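Dedisora handling guidelines: July progress report to Mercado

Draft 2 of the good-practice rules went out on Saturday, after Pumel asked us to define "gentle" and we lost a morning to it. The simulated trials now stand at 1,267 logged episodes, each scored against the draft.
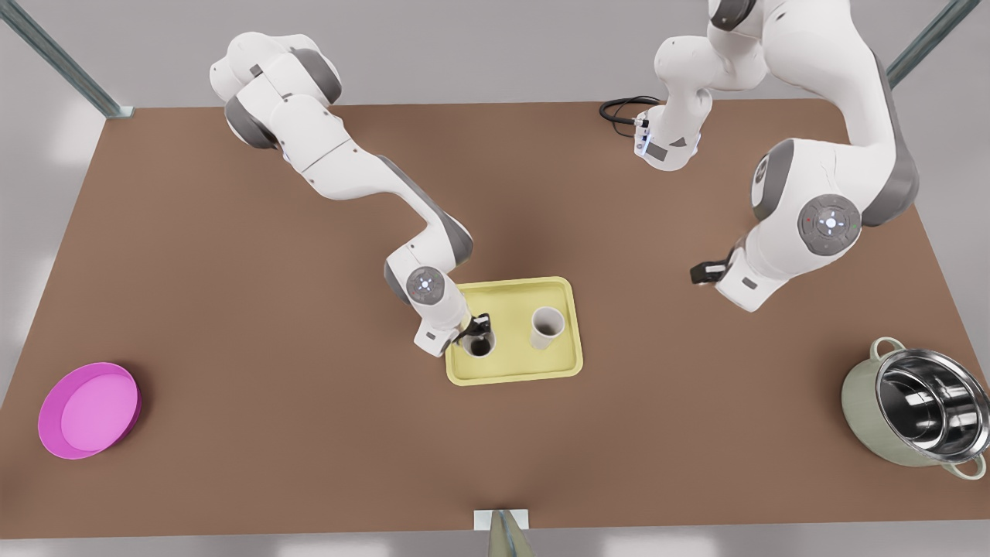
Cup and tray task in simulation, idle arm clear of the tray.

Rule 7 — an arm with no job stays out of the other arm's way — remains the most broken and the least disputed. Kallano wants an exception for handovers. Desmond Bellamy is writing one, shorter than his last, which had footnotes. We need 700 more episodes before the August review.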